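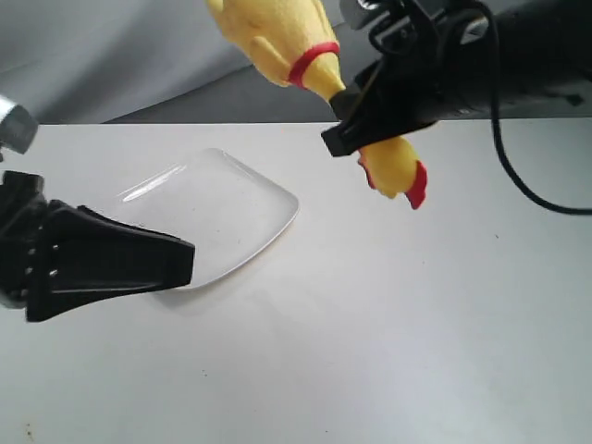
Okay, so I've had the Guden kit up and running long enough now to have opinions, and since a few of you asked on and off the list, here they are in one big lump. Short version: I like it, I'd buy it again, and I want to shake whoever wrote the setup guide. For the long version I've been doing pick and place with both arms, and I went with squishy, awkward stuff on purpose because any kit can pick up a wooden block. The rubber chicken has been my favorite by a mile. One arm has it around the middle, lower end dangling, and the other is down by a clear tray that you can hardly make out against the white table, just a bright line on one rim and a bit of shadow. If you want to find out how good a vision package is, give it a clear tray on a white table!

Anyway, the question that started all this:

On 1/16/25 a list member wrote:
> Has anyone here bought the Guden two-arm kit from Resside? I'm going
> back and forth between that and the Dauda rental plan. We'd use it
> for sorting and light packing tests, soft items mostly. My worries:
>
> - is the grip gentle enough for soft things without a ton of tuning
> - how bad is setup if you've only used one arm before
> - is the support plan worth paying for
>
> Also the Guden page says you can teach a task with 38 demos. Is that
> real or is that brochure talk? Thanks in advance, and sorry if this
> was covered back in June, the archive search is not my friend.

It wasn't covered in June, that was the older single-arm kit, and you're right about the archive search. It's terrible.

Grip first. Out of the box the fingers close way too hard. There's a force setting buried two menus down and the default is meant for rigid parts. Once I turned that down I stopped worrying about soft stuff. The catch is that the setting is saved per arm and not per task, so if you have one arm on squishy things and the other on boxes you'd better write down which is which. I did not write it down. You can guess how my afternoon went.

Setup was a long day for me, and most of that was getting the two arms to agree on where the table is. The guide has you calibrate the left one, then the right, then "confirm the shared workspace," and that last part is one sentence with no picture. What you want to do is run the left arm a second time after the right one is finished. Support told me that, not the guide. After that mine held fine and I've only had to redo it when I bumped a stand with my hip.

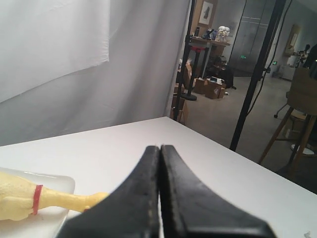
As for the 38 demos, kind of? I got a chicken-to-tray routine that I'd call usable at 69, and it didn't get really steady until I was up at 123. Could be I'm a sloppy teacher (my early demos were all over the place and I kept them in, which I wouldn't do now). If your items all look alike and your lighting stays put, maybe you'd get there sooner. I would not promise a boss 38.

The wrist cameras are better than I expected for the price. They look right down past the fingers, so you can see what you're about to grab, but they also see everything past the end of the table. I don't love that. Hang up some cloth if you can, and hang it wider than you think you need. I've still got a big gap on one side of mine and I keep meaning to fix it.

Support plan: yes for the first stretch, then drop it. They answered me the same day both times I wrote in, and the person clearly had a kit on their own desk. Past the first couple of months I doubt I'd use it.

I can't say much about Dauda. I got a quote from them and the monthly number looked friendly until I added the second arm. If you only need to run tests for a short while it probably comes out ahead, and they haul it away when you're done, so that's something. Do ask them if you get to keep your recorded demos afterward. I couldn't get a straight answer on that one.

Oh, and has anybody tried the Huko fingertips on these? Mine are getting scuffed up and I'd rather swap the tips than buy whole new fingers from Resside. The Huko page lists 2 sizes and doesn't say which one fits the Guden mount. If you've got a pair, please post which size!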